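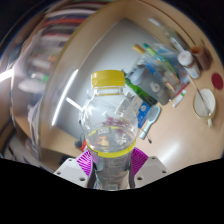

4.2 Clearing a used desk: transparent containers

Figure 4. Grasping a clear plastic bottle with a yellow cap on a cluttered desk, seen from the hand-held gripper.

The second chore in the Trandale set is clearing a desk that has been in daily use. It was chosen as the counterpart to the wiping chore of Section 4.1, where the working surface is bare and the objects are opaque. On a used desk, the item to be moved has neighbours of similar height, and some of those neighbours are also transparent. A person clearing such a desk reaches between the other items without much thought. For a machine the approach, the closing of the fingers and the lift each present a separate difficulty, and we score them separately.

The policy was trained on 400 demonstrations recorded with the Woltbridge hand-held gripper and then run, without further tuning, on the Rolard arm. Demonstrators were told to work at their normal speed and to leave the desk as they found it. No markers were placed on the objects and the lighting was not changed between recordings. The gripper carries ribbed, compliant pads which give way on contact, so that a thin-walled bottle can be held without a force sensor at the fingertip.

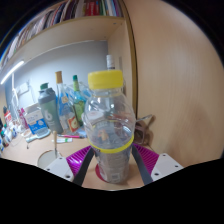 Approach errors were dominated by depth. The wall of a clear bottle returns little usable texture, and what the camera records within its outline is largely a bent view of whatever stands behind. The policy appears to rely on the cap and on the printed band instead. When we covered both with clear tape the effect was small, but when the cap was removed the fingers tended to stop short of the bottle and close on nothing. We take this as evidence that the cap serves as the main cue for distance, although the test was run on only 4 bottles and should be read with that in mind.

Closing errors were of a different kind. A bottle with little in it is light and tips easily, and a finger that arrives early on one side will push it into its neighbours before the other finger makes contact. Demonstrators corrected for this by small movements of the wrist, which the learned policy reproduced only in part. Slowing the last stage of the closing movement helped, at a cost of roughly 3 seconds per grasp. We kept the slower setting for all later trials.
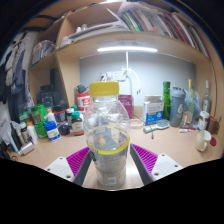 Lifting was the least troublesome stage once the grasp was secure. The failures that remained came from the path taken afterwards. The policy has no model of the shelf over the desk and tends to raise the bottle further than is needed, as the demonstrators did when they had room. We added a fixed height limit to prevent contact with the shelf. This is a patch and would have to be set again for each desk.

Two further points bear on whether the chore can be called solved. The first is that clearing requires a decision about what should be cleared. Following Sqalli, our earlier tabletop study, we gave the policy the target item in advance, and so the results say nothing about whether it could tell rubbish from things in use. The second is time. A person clears a desk of this sort in one continuous pass, using both hands, whereas the arm treats every item as a new task and returns to its start position in between.

On this evidence we regard single-item removal of transparent containers as workable under supervision, and unattended clearing of a whole desk as out of reach for the present system. Section 4.3 applies the same scoring to the shop-floor chore, in which parts are returned to bins after assembly.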